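Gesulell marble-pattern surface sheet, gloss 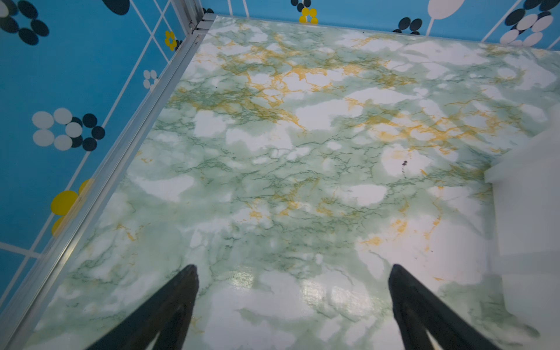

Gesulell in mint and mustard, with blue floral side panels and aluminium rail

Decorative covering for the floors of display boxes and shallow enclosures. White ground with soft mint-green clouding, fine dark-green veins and mustard-yellow veins. The veining is uneven across the sheet — check the layout before cutting.

Finish: gloss
Width: 500 mm
Roll length: 5 m
Edge allowance: 2 mm per side
Returns: 14 days, uncut rolls only

Reflections will show under direct lighting. Wipe with a soft cloth. Side panels and rail sold separately under Ternano.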